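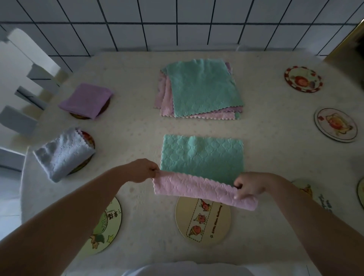 About Keso

Home About Services Areas Prices Jobs Contact

Keso is a house cleaning company in Ollstead. Regular cleans, move-out cleans, one-off deep cleans, small offices. Started with one car and a borrowed vacuum, now 3 crews and a proper unit on Gunawardena Street with a sink that drains most of the time.

This page has needed rewriting for ages. Old one still said we only did the east side. We do all of Ollstead now and most of Virnon, up as far as the water tower. Past that, call and ask.

How it started

Move-out cleans, mainly. Ollstead has a lot of rentals and every August half the town seems to swap apartments with the other half. Landlords wanted ovens done, tenants wanted deposits back, and the two companies in town were booked through to the fall. So we did ovens. A lot of ovens. First summer was almost nothing but ovens and refrigerator seals.

Then people who had moved into the places we cleaned started calling to ask if we'd come every other week. That's still where most of our regular customers come from. We don't advertise much. There was a bench ad by the Virnon bus stop for a while, somebody drew a mustache on the mop, we let it run out.

What we do

Regular cleaning — weekly, every two weeks or monthly. Kitchen, bathrooms, floors, dusting, trash out. Beds changed if you leave the sheets on them.

Deep cleaning — everything above plus baseboards, inside the oven, inside the refrigerator, light switches, door frames, tops of cabinets. Takes a good part of a day in a family house. We'll usually suggest one of these before a regular schedule starts. You can say no, the first couple visits will just run long.

Move-out cleaning — empty homes only. We can't do it around boxes. We've tried, it goes badly for everyone. Call us when the truck has left.

Offices — small ones. Dentists, a bookkeeper, a dance studio, that kind of thing. Evenings after 6.

What we don't do: carpets with a machine, outside windows above the first floor, mold behind walls, hoarding cleanouts, pet accidents that have been there since last winter. We have numbers for people who do some of these. Ask.

How we work

Same crew each time as far as we can manage. Two people to a house. If someone's out sick you'll get a text in the morning with who's coming instead, and you can move the visit if you'd rather wait.

We bring our own stuff. Vacuum, mop, cloths, sprays. If you want us to use yours, leave it out on the counter, not under the sink, we don't go digging under sinks. We're happy to use your vacuum if there are allergies in the house and you'd rather ours didn't come in.

Cloths go by color. One color for bathrooms, another for kitchens, another for dusting and everything else, and they don't swap. It's the first thing a new hire learns and the thing we're fussiest about. Cloths get used once, go in the bag, come back to the unit, get washed hot. No fabric softener ever, it ruins them. They leave streaks on glass and then you're going over the same mirror four times.

Products are plain. Dish soap, white vinegar, baking soda, a bathroom spray for soap scum, a stone cleaner for counters that can't take vinegar. Please tell us if you have marble or granite. We do check but some of the new laminates look very convincing and so do some of the old stones. Bleach only if you ask for it, and only in toilets and tubs.

Keys and alarms

Keys are kept in a locked box at the unit with a number tag, no names or addresses on them. Alarm codes are held seperately. If you change the code let us know before the visit, not during. We have met the Ollstead police twice this way and they were nice about it both times.

Pets

Fine with pets. Dogs loose, cats loose, there's a parrot on one of the Virnon routes who has learned the vacuum. Tell us if anybody's an escape artist so we can watch the door. We can't walk dogs or give medicine, sorry, insurance.

The people who clean

Everyone at Keso is an employee. Paid by the hour, paid for driving between houses, paid if you cancel on the doorstep. We don't use contractors and don't plan to. It makes us a bit more expensive than the apps. Turnover is low and most of the crew have been here long enough to know which of your stairs creaks.

New people ride along as a third person for 2 weeks before they count as half of a pair. You're not charged for the third person. Bathrooms first, then kitchens, then floors. Folding gets done back at the unit and yes there's a way we like it.

Background checks before the first day. We're insured for breakages. Things do get broken now and then, mostly lampshades and those tiny hooks on shower caddies. We leave a note and call you the same day. If you find something before we've told you, call us, we'd want to know.

Prices

Full list is on the Prices page. Quotes are free, either on the phone or we come by and look. Quick version — regular cleaning is charged by visit once we know the house, deep cleans and move-outs by size. Homes over 2450 square feet need a walk-through first, we can't guess those over the phone and when we have guessed we've been wrong.

No contract. Stop whenever you like, a week's notice is appreciated. Skipping a visit is fine too, 24 hours ahead if you can. Snow days nobody gets charged.

Tipping isn't expected. If you do tip it goes to the crew that was in your house and the office takes none of it.

Before we come

Pick up floors if you can, toys and laundry mostly. Dishes in the dishwasher or in one side of the sink. Put away anything you'd be upset to see moved. Leave a note on the counter if there's something particular you want done, crews read every note and the office only passes on about half of what it should (working on it).

You don't need to clean before the cleaners come. People do. We'd do it too.

The unit

3394 Gunawardena Street, Ollstead, around the back, blue door. It's where the washers are and where the crews load up in the morning. Somebody's in the office 8 to 4. Best time to catch us is after 9 once the cars have gone out. Before that it's all keys and buckets and you'll be standing in the way, sorry.

Parking is one spot plus the street. Don't use the bakery's side, they will tow.

Jobs

Usually hiring ahead of the summer move-outs. No experience needed but you do need a driver's license and be okay with stairs. Daytime hours, no weekends except in August when there's a signup sheet and extra pay. Form is on the Jobs page or stop in and fill out a paper one.

Gift cleans

Been asked about these alot so there's a page now. New parents and people home from surgery mainly. We check with the person getting it before we book anything, a suprise cleaning crew isn't everyone's idea of a nice morning.

Getting in touch

Phone or text is quickest. The contact form works but it goes to an inbox that gets looked at once a day, end of the afternoon. If you need to change tomorrow's visit please call.

Holiday hours go up on the front page when we've figured them out.

Back to top
Services Areas Prices Jobs Contact
Keso House Cleaning, serving Ollstead and Virnon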